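2025-05-03

Damp readings again in the back bedroom at Sturthorpe. North wall 19 per cent at skirting height, taken with the pin meter after the battery change. Relative humidity in the room 62 with the window shut and the door open. Gutter joint above still weeping. 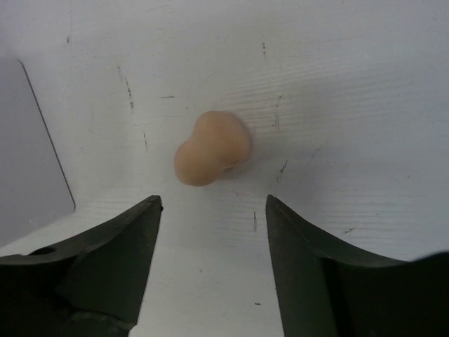

Plaster

Cut the blown patch back to brick, 50 cm up from the floor. The old skim is gypsum, laid over lime, and came away in sheets. Brick beneath sound, mortar soft. Oluwatosin Nnaji wants the lime coat put back without any gypsum and I agree. Two bags ordered from Flestlow — delivery next week, kerbside only.

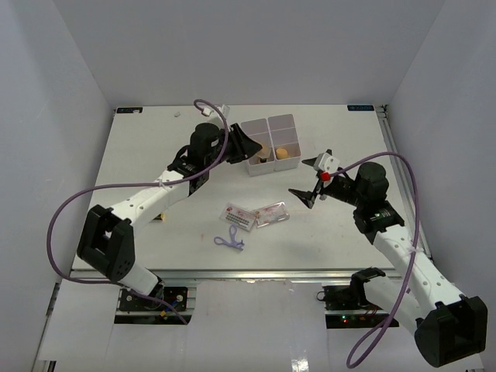

The fan in the bathroom is the other suspect. Held a sheet of tissue to the grille and it dropped. Duct run is 3 metres with a sag at the joist, so water will be lying in it. Will refit with a fall to the outside. Thảo Tô has lent me the long drill bit; return it before the end of May.

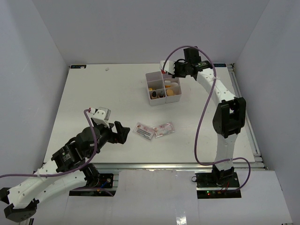 Left the window on the latch overnight and moved the wardrobe clear of the wall. Next reading tomorrow at the same height, same three points, marked in pencil.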